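Danow Forum > Manipulation > Software

Topic: Two-arm policy can see the handle now (wrist stream fix + a planner question)
Started by satti_arms
Saturday, August 5, 2023

satti_arms wrote:

OK, I have to share this with people who will get why I'm excited!

Some of you remember my moaning in the bag thread. Two arms, one soft pouch with a clear window, and a policy that would go for the reflection in the plastic instead of the handle. I spent two weeks blaming the network. The problem was in my logger. The wrist stream and the head stream had separate clocks, and my sync node matched them by arrival time. When the disk got busy the wrist frames came in late, up to 165 ms behind the joint states. So in training, the gripper was always a little further along than the wrist image said it was. On a hard box you'd never notice. On a floppy strap it's a disaster.

I now stamp at capture, buffer both streams, and interpolate the joint states to the image time. Then I rebuilt the whole dataset (3,003 episodes, my poor laptop) and retrained with the same settings. The difference in the rollouts is huge. The left arm goes for the side of the pouch, the right arm goes for the strap, and they stop fighting each other.

Wrist view and head view, same session:

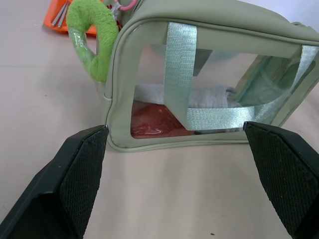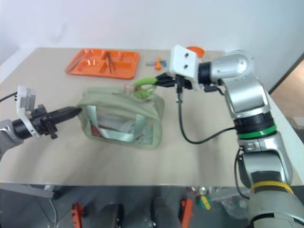
What I'd love opinions on is the hand-off between "approach" and "lift." Right now the policy puts out chunks of 60 actions and I run half of each chunk before asking for a new one. The approach is lovely. During the lift I sometimes get a small jerk right where one chunk ends and the next begins, and with a strap that jerk travels straight into the pouch. I've tried averaging the overlap. It helps on the approach and makes the lift mushy.

Anyone solved this without going to a full planner?

kettle_logic wrote:

Nice find on the timestamps. I'd bet half the "my policy doesn't generalize" posts on here are clock problems.

For the jerk, I'd drop the learned lift completely. You know where the grippers are once they've closed. Plan a straight Cartesian lift for both arms with a fixed offset between them, run it on a proper trajectory controller, done. Let the network do the seeing and let the planner do the moving.

satti_arms wrote:

I did have that in version one! It works when the strap is grabbed in the same spot every time. When the right hand gets it off center, the pouch swings and the fixed offset pulls on the left side. The learned lift gives a bit when that happens and I really don't want to lose that.

Bülent Kozan wrote:

I'm with satti on this one. A fixed offset between two arms holding something soft is asking for trouble. The distance between the grippers isn't constant because the thing between them isn't rigid.

Averaging is the wrong tool too, though. Two chunks can both be good and their average can be bad. Say the old one wants to pass the handle on the left and the new one on the right. Average them and you go straight into it. On the approach there's mostly one sensible path, so you get away with it.

What we do at Griltirstead is freeze the first few actions of the new chunk so they match the tail of the old one, then let the rest be free. The model fills in something that continues from where you are. You need a sampler that lets you fix part of the output, which most diffusion-style policies do without retraining. It took me an afternoon, plus another afternoon to find my off-by-one.

kettle_logic wrote:

"An afternoon" from someone who has done it before is a week for the rest of us :)

I still think you're both putting too much on the network. How do you test it? With a planner I can log the plan, look at it, and say this is the step where it went wrong. With a frozen prefix you have a black box that is slightly smoother.

Bülent Kozan wrote:

Fair. I log the full predicted chunk every time, including the part that never runs, and plot the leftover against what the next chunk said. If they disagree by a lot you know the policy changed its mind, and you know at which image. That plot has told me more than any loss curve.

ritasine_user4 wrote:

Jumping in with a dumb question. Why does the wrist camera matter so much if the head camera sees the whole table?

satti_arms wrote:

Not dumb at all! The head view is great for "where is the pouch and where is the other arm." It's pretty bad at depth around the strap, though, and when a gripper comes in over the top it can hide the very spot you care about. The wrist view gets you the last few centimeters, with both fingers and the edge of the pouch in one image. I tried training with the wrist stream dropped out at random, and the approach was okay but the grasp got a lot worse.

The clear window makes it harder as well. Whatever is folded up inside shows through, so there are edges everywhere that have nothing to do with the outside of the bag.

kettle_logic wrote:

Have you swapped the contents around? If the same stuff sits in there in every episode the policy might be locking on to that. There's something reddish at the lower left in both views and I would absolutely learn that as a landmark if I were a lazy network.

satti_arms wrote:

Ugh. I swapped the contents for part of the dataset, early on, and then got comfortable. I'll check the balance. That's a good catch and I'm slightly annoyed by it – thank you.

ritasine_user4 wrote:

Is the sync node public? We use the Ritasine recorder and I'm now very worried about our clocks.

satti_arms wrote:

Cleaning it up this weekend. It's a small file, one buffer per stream and a lookup. Quick check you can run before that: wave the arm back and forth in front of a fixed camera, track the gripper in the image, and plot it next to the encoder position. If the peaks don't line up, there's your lag. Do it again while the recorder is writing to disk at full speed. Mine looked perfect when idle, so I never suspected it.

Bülent Kozan wrote:

Seconding the test under load. Check each arm on its own as well. Ours had a different delay on the left and the right.

satti_arms wrote:

Update from later tonight. Got the frozen prefix running with four actions fixed. The jerk at the chunk boundary is mostly gone in the lift! It does react more slowly if I nudge the pouch in the middle of a motion, so four may be too many. Trying two next. I also plotted the leftover against the new chunk like Bülent said, and there's a big spike right before the right gripper closes, nearly every time. I think it's torn between two places on the strap.

kettle_logic wrote:

See, now you're reading plans. Welcome to my side.

Post the spike plot when you have it, with the wrist frames next to it. I want to see which image it changes its mind on.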